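4.2 Shape and the claim of self-evident use

The design literature has long held that a well-shaped object tells its user what to do with it. We doubt that this holds for the plain vessels that fill most kitchens. The Ikia survey, which asked 600 households in Stavham to name objects from their outlines, is often cited in support. Yet its answer sheet offered a printed set of names, and people who must pick from a set will pick something. Coppens repeated the exercise without the set and reported far less agreement, mostly over anything with one wide end and one narrow end.

Cones are the hardest case. A cone with a closed tip is a cup that cannot be put down. A cone with an open tip is a funnel and holds nothing at all. From most angles the two look the same, and only a view of the tip, or a trial with water, will settle the matter. In our own set, the light blue piece in Figure 3 was called a cup by most of the 21 raters, who saw it with the rim tilted toward the upper left and the point down.
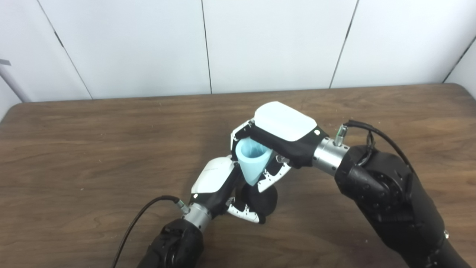
4.3 Naming the dark vessel

The second item fared no better. It has a narrow neck, an open round mouth and a base that widens as it goes down. Hendrik Maes, who ran the rating sessions in July, had expected "vase" to win easily. It did not. Raters split between vase, bottle and a kind of upturned funnel, and several changed their answer when asked to explain it. Ingate argues that a wide base is a strong sign that a thing is meant to stand. We think this is too generous. A funnel turned over also stands on its wide end, and the matte black surface gives little help, as shading is what raters lean on when they judge depth.

We are also wary of reading much into confidence scores. On a scale of 0 to 100, raters who chose "bottle" were as sure of themselves as those who chose "vase," and both groups cannot be right. The pooled file holds some 1,564 responses, but many come from the same few people looking again at the same objects — a large number that should not be mistaken for a large sample. 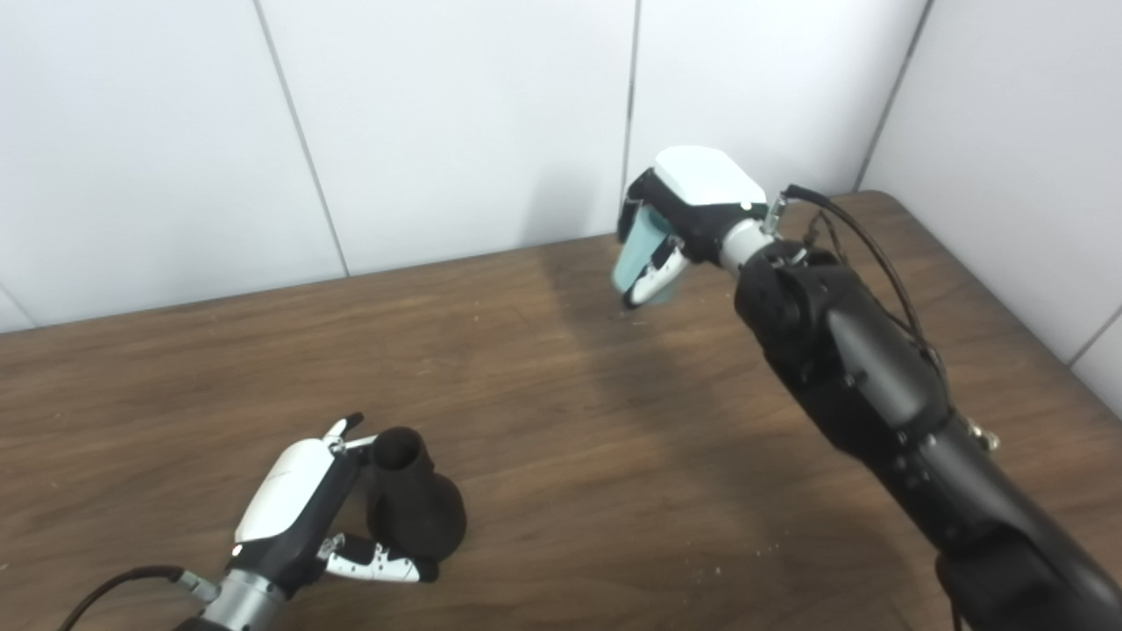
Would a label on the object have removed the disagreement?

Probably for the name, but a label reports what the maker had in mind. It says little about what a person would do with the thing on finding it in a cupboard, and that was the point under test.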